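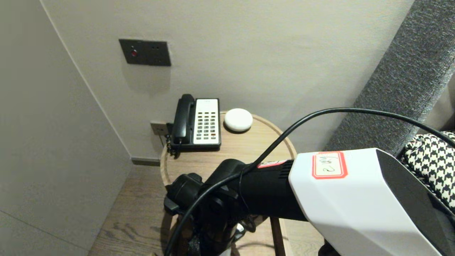 Clandivwood is a set of notes and room records covering the small furniture and fixed items in the guest rooms at Ruvell. It is kept as plain Markdown so that anyone on the housekeeping or maintenance side can open it and change it. Most of the questions we get are about the telephone corner, so that part is written out at more length than the rest. The round table goes in the corner between the two walls, with the desk phone towards the back left of the top, close to the wall, and the handset on its left side. The coiled cord is allowed to hang over the edge of the table on that side. Please don't tuck it underneath the phone.

## What is in the repository

- `rooms.csv` — one line per item per room, 2193 lines at present
- `repairs.csv` — one line per repair or replacement, 677 lines
- `corners.md` — where the small tables go, floor by floor
- `phones.md` — extension list and the wording for the phone cards
- `old/` — lists from before the refit, kept for reference only

The two CSV files use commas and UTF-8. Names with accents should be left as they are. Spreadsheet programs sometimes break them on saving, so check before you commit.

## Columns in rooms.csv

| Column | Meaning |
|---|---|
| `room` | room number as on the door |
| `item` | short name from the item list, lower case |
| `place` | corner, bedside, window, hall or desk |
| `finish` | light, dark or mixed |
| `state` | good, worn, mend or gone |
| `note` | free text, can be empty |

`finish` is judged by eye in daylight. Use `mixed` where the top and the legs differ, as with the side tables that have a light oak top and dark legs. Earlier versions recorded only the top, so there are still rows marked `light` that ought to be `mixed`. Correct them when you are in the room, not from memory.

`gone` means the item was not in the room when it was checked. It may have been moved next door. Look in the neighbouring rooms before ordering anything.

## Side tables

The round tables have a slightly raised rim. Dust and old polish collect on the inside of it, and a flat cloth goes straight over the top. Use a soft brush first, then a barely damp cloth, following the grain. Dry it straight away.

Lift the phone off before cleaning. If its feet leave marks, put `mend` only when they don't come out with the usual cleaner (Teuber, the unscented one — the other leaves a film).

A table that rocks gets a felt pad under the short leg. Folded card is not a repair and should not be logged as one.

## Telephones

All guest room phones are corded. The things to check are:

1. There is a dialling tone.
2. Every button goes down and comes back up.
3. The handset sits properly in its cradle.
4. The coil isn't twisted. If it is, let the handset hang until it stops turning.
5. Reception can ring the room.

Clean the keypad with a dry brush. Nothing should be sprayed on the faceplate. Faults on the line go to Plelel, and the fault reference goes in `note`. Faults with the phone itself go in `repairs.csv` as well.

## Known gaps

- The top floor was last checked in March and the hall items there are incomplete.
- Lamps are listed under two different names, `lamp` and `table lamp`. They have not been merged yet.
- `repairs.csv` has no costs. Those are held by accounts.
- Rooms with a connecting door are sometimes entered as one room and sometimes as two.

## Making changes

Edit the file, write a short message saying which rooms you changed, and send it to Macarena Rivas. Changes to column names or the item list go to Réka Katona first, as the printed room sheets are made from them.

Handwritten sheets can still be left in the tray at the linen store. They are typed up before the next print run.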